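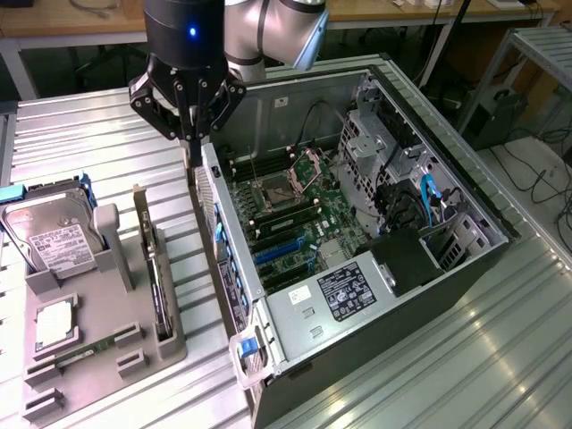
Galtero: robot assembly of a desktop PC
Marleny Arboleda
Project report, 23 Feb 2020

1. Aim
The aim was to have one arm fit the parts of a desktop PC from a fixed tray. I built the cell in the shared workshop at Istton.

2. Tray
The tray holds the processor, memory, hard drive and expansion card. The first version flexed, so I redrew it with a thicker base – 35 hours of printing in all.

3. Results so far
The memory module went in on 14 runs before I changed the grip force. The card is harder. Its bracket catches on the case unless the wrist comes in at a slight angle.

4. Costs
Parts came to £490, not counting the arm.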